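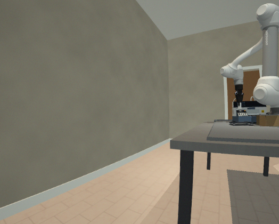
What has the second half of the grant paid for so far? Mostly coaching hours. We used the first payment on equipment and pool time, and since the fall nearly everything has gone to getting trained coaches on deck at both sites, with a smaller share for bus fares.

By Ayten Ekinci
February
4 min read

Progress report to the Kaplan fund: Heltham Youth Swim League

I'm very glad to be writing this one. When I sent the last report we had a waiting list, a broken timing system and a head coach who had just told us she was moving away. The waiting list is still with us (it's longer, if anything), but the other two problems are behind us, and the winter season has been the best I've seen since I took over as league director.

Enrollment

We now have 213 swimmers registered, from first-year beginners through the high school group. The biggest jump came in the 9-to-11 age group, where we added a second evening session in November and filled it before the flyers were back from the printer. The high school group is flat. We lose kids there to basketball and to jobs, and I don't expect that to change much, though the later practice time has helped a few of them stay.

Across both pools the league delivered 1,865 hours of coached water time between September and the end of January. That figure comes from the signed deck sheets, and it leaves out meets and the open swims we run over winter break.

Coaching

Replacing a head coach in the middle of a season was every bit as hard as you warned me it would be. We interviewed in October and split the job in two – one lead for the Mekis pool and one for Camus Street – which let us promote from inside. Both of the new leads swam in this league as kids, and the parents took to them right away. The cost is slightly higher than one full-time salary, and I've moved money from the travel line to cover it. The revised budget is attached for your approval.

Four of our assistants finished their level one certification over the break. Two more are signed up for the spring course. I'd like every lane group to have a certified adult by the start of the long-course season, and I think we'll get there, provided the spring course isn't canceled the way it was last year.

Meets

We hosted two home meets this winter, our first with the new touch pads. The first one ran long. A relay had to be reswum after a mix-up with the heat sheets, and families were still in the bleachers at 6:30 p.m. For the second we cut the number of events, printed the sheets the night before and were done by late afternoon. The kids swam wonderfully at both! The girls' 200 medley relay broke a league record that had been on the board since before any of them were born, and you could hear the noise out in the parking lot.

We also sent a small squad to the regional qualifier. Several came home with personal bests, and our 13-14 boys made the final of the freestyle relay for the first time.

Where we're behind

The learn-to-race clinics for kids from the east side schools haven't started. I had planned on January, but the bus contract fell through and the replacement company can't give us a vehicle before spring break. The schools have been patient, and the clinic money hasn't been touched. I'd like to run them in April and May instead.

Pool rental at Mekis is going up in the summer. We'd budgeted for a small increase and this one is larger. I'm talking with their management about early morning lanes, which are cheaper and mostly sit unused, and I'll send you the numbers when I have them.

What comes next

Spring registration opens in March, with returning families getting the first week. We'll hold time trials at Camus Street right after that to set the lane groups. The new leads want to try a buddy system, pairing the high schoolers with beginners for the last fifteen minutes of practice, and I've told them to go ahead.

Please come see a practice if you can. The late afternoon session at Mekis is the liveliest – bring shoes you don't mind getting wet.

Get Heltham swim news in your inbox. Enter your email to subscribe. You can unsubscribe at any time.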